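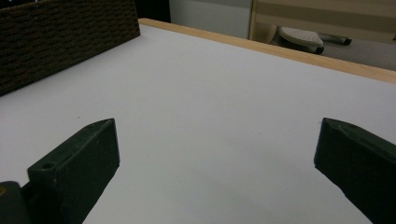 The green fingers at the white table, with the woven basket on the far side.

Hold the green gripper for five minutes and your wrist starts to complain. Hold it for an afternoon and you begin to have views on where the weight ought to sit. Deepak Chaturvedi has held it for most of the winter, and his views fill two notebooks.

Chaturvedi works for Gosling, a small engineering firm in Mitden that builds and tests grippers for household jobs: picking up socks, folding tea towels, putting spoons back where they came from. The firm had five people on its books last August. It now has 15, and the kettle has been replaced twice.

The job this month is a comparison. Gosling has two sets of fingers and wants to keep one. The first set is green, thick and square, with flat inner faces. The second, which the workshop calls the Grillura after the drawing file it came from, is thinner and bends along its length when it presses on something. Both fit the same handle. A person holds the handle, squeezes, and a camera above the fingers records what they do. Later the recordings are used to teach an arm to do the same task by itself.

"People think the arm is the hard part," says Chaturvedi. "We bought the arm. It came in a crate and it worked on the second day. The fingers we've made 11 times over."

The test is simple enough to explain to a visitor. Objects go on a white table, and the operator moves them one at a time into the basket. Each attempt is scored as a clean pick, a second try or a drop. The full list runs to 148 attempts for each set of fingers. It covers soft things, hard things and a group that the score sheet calls "awkward", which includes a wet sponge, a bunch of keys and a single playing card.

On the morning I visited, the green set was ahead on anything with flat sides. Boxes, books and tins of fish went across without trouble. The Grillura did better on fruit and far better on the sponge. Neither set could get hold of the playing card unless it was first pushed to the edge of the table, and Justinas Žukauskas, who was keeping score, was not sure that should count.

"It counts if the arm can learn it," said Chaturvedi.

"Then write that on the sheet," said Žukauskas, and he did.

Žukauskas came to Gosling from a company in Skikcombe that made packing machines. He is in charge of the cameras, and the white tabletop is his main worry. Pale objects are hard to pick out against it, and a shadow from the operator's arm can change the look of the whole surface. He has tried a grey cloth and a sheet of green card. The cloth wrinkled and the card was too close in colour to the fingers. For now the white stays.

There is also the matter of the camera itself. A wide lens shows both fingers and a good part of the room beyond the table, so the software gets plenty to work out its position from. The cost is that small things near the middle of the table look smaller still. A narrower lens gives a better view of a key or a coin but loses the fingers when they are wide open. Žukauskas has run both and prefers the wide one – Chaturvedi agrees, but only after a long argument about buttons.

Money comes into it as well. A pair of Grillura fingers costs £462 to have made, and the bending part wears. The green pair can be made in the workshop overnight, and if one gets knocked about it goes in the bin and another takes its place. Clive Horrocks, who runs the workshop, would be happy to see the thin ones go. He has glued three of them back together since Christmas.

"They're clever," he said. "I'd like them more if they were somebody else's to mend."

By four o'clock the green set had finished its list and the Grillura was most of the way through the soft things. Chaturvedi swapped hands, then swapped back. The next version, he told me, will have the square outer shape of the green fingers with a softer pad stuck on the inside, and a handle with the battery moved further down. Horrocks has the drawings. He wants the pad fixed with screws and Chaturvedi wants it glued, and they had not settled it when I left for my train.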